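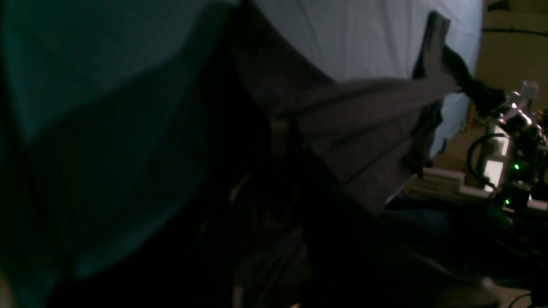

# Folding day at Dubey

2020-05-07

On this page I collect my notes about the folding of clothes and cloths. I started to write them when I moved to the Dubey house, where the closet is small and every shelf must be used well. My neighbor Sneha Rastogi taught me most of it, and I am still learning.

**Gray cloth.** Lifted by one corner, it falls into many layers, and the pleats show very clearly. I like this moment, before any fold is made.

**White sheet.** A pale sheet keeps its wrinkles for a long time. I smooth it from the middle to the sides with my flat hand, and I do not pull.

**Dark teal.** On dark fabric a crease is harder to see in the evening. Please fold these near a lamp, or leave them until morning.

**Navy blue.** I keep the dark blue pieces in one pile, with the teal ones on top. Brijesh Sisodia sorts his by size, and his shelf looks better than mine.

A few measures, for those who asked me by mail: my shelf is 153 cm wide, and one pile can have 11 pieces before it begins to lean. Sheets I fold in half three times, small cloths only two times.

The notes about towels will come in September. Rekha Prajapati has promised to show me how she rolls hers, and I will add them at the end of this page.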